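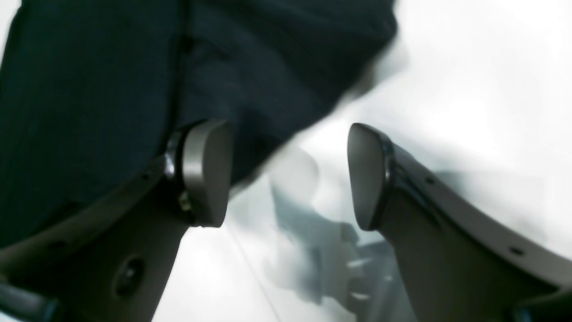

Navy cloth over the left fingertip pad.

Hajar Kabbaj read the abstract again. Matlala folds unseen garments, it said, across 430 trials.

"Folds," she said. "Whose definition?"

"Ours," said Nii Amoah. "Two layers, edges near enough."

"And you threw out 80."

"Sensor faults."

She wrote that down in the grey notebook, with a question mark.

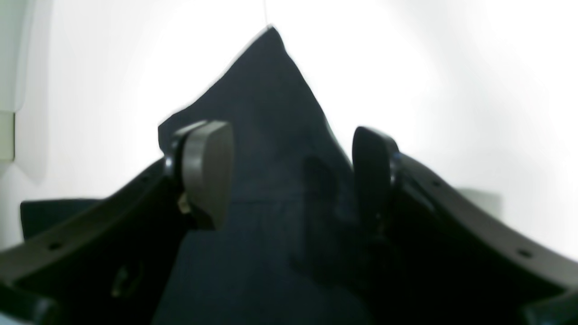 Her own method at Filside had been duller: score every grasp, good or bad, and publish the lot. She scrolled through Nii's grasps the same way. In one the cloth stood gathered between the pads, peaked like a mountain, and she couldn't find a fold worth the name.

"Is this a success?"

"Provisionally," he said, and went to put the kettle on.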